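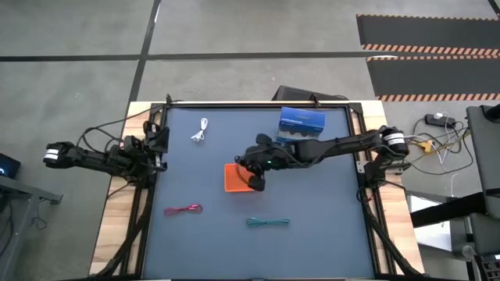

Can a robot tidy a drawer of charging cables yet?

Under supervision, on a good day, with cables it has met before. Take away any of those conditions and you should expect to do the job yourself for a good while longer.

The promise has been around long enough to feel stale. A machine will fold the shirts, load the dishwasher, clear the table and sort the junk drawer while you are at work. The videos keep getting better, and the machines in them keep getting quieter and smoother. What the videos rarely include is a second drawer.

I spent the last part of May visiting places that say they are close. The first was Kurnance, a company in a low building outside Deltstead that has bet its next product on what it calls small household handling. The word "small" is doing some work there. Kurnance gave up on laundry a while ago. It is now after the things that collect on desks and kitchen counters, and cables are the ones it talks about most.

Cables sound like an easy place to start. They are light, they don't break when dropped, and hardly anyone is sentimental about them. Put one in a tray and you have finished. A four-year-old could do it, and would probably do it badly, but the cable would end up in the tray.

Try writing down what the four-year-old does, though. A mug has a shape, and it keeps that shape while you reach for it. A cable has a different shape every time you touch it. Pull one end and the other end moves, or it doesn't, depending on a knot you can't see from where you are. A bundle that has been gathered in the middle will lift nicely by the middle. A bundle that has come undone will lift by one strand and leave the rest behind, or hang off the side of the tray like spaghetti off a fork. People fix this without noticing they have fixed it. They tuck, shake, pinch and try again, all in a second or two.

Look at how the job is set up and you can see how much help the machine gets. It has a flat mat to work on. The bundles lie apart from one another, one white, one a reddish pink, one teal, and the tray is bright orange. I don't know anyone whose drawer looks like that. Mine has a dead remote in it, some soy sauce packets and a ball of cords that may by now be a single object.

The company's answer is that you have to begin somewhere, and that's fair. A clean table is a reasonable first step. My complaint is with what happens to the first step once the marketing department gets hold of it. Kurnance told me its system had put away 100 bundles in a row. I asked how many different bundles that was. The answer was four.

Then there is speed. In the session I watched, one tidy-up took 120 seconds from the first reach to the last release, and it covered 3 cables. I went home and timed myself on a similar mess, and I was done before I had properly started the clock. A slow machine could still be useful if you could leave it alone with the job, as you do with a dishwasher. But a staff member stood near the stop button the whole time I was there. If a person has to stand by while the cables are put away, that person may as well put away the cables.

Shop floors ought to be friendlier. At Van Hecke, a supplier of wiring kits, workers pick cut lengths out of bins and lay them in shallow trays before packing. It's dull work, it hurts the wrists, and the company would gladly hand it over. It tried a two-armed system from Wavamum last year. The arms managed stiff cords well enough and struggled with soft ones. They struggled more when a new supplier changed the coating on a cord that, to the people on the line, looked and felt much the same. The trial ended after one season. The system now does box lifting, and by the plant's account it does it well.

That result deserves more attention than it gets. Lifting boxes is real work, and a machine that does it all day is worth paying for. It just isn't what anyone was shown in the pitch.

Supporters of the new systems say learning will close the gap. Show the arms enough examples and they'll pick up the tucking and shaking on their own. Maybe so. The newer machines are plainly better at recovering from a bad grab than older ones, and I watched one drop a cord, pause and go back for it in a way that looked close to sensible. I also watched it go back for a cord that was already in the tray.

Kurnance plans to put its first units in homes in June, with its own staff visiting as needed. I asked whether a customer would be allowed to choose the drawer. They said they would get back to me.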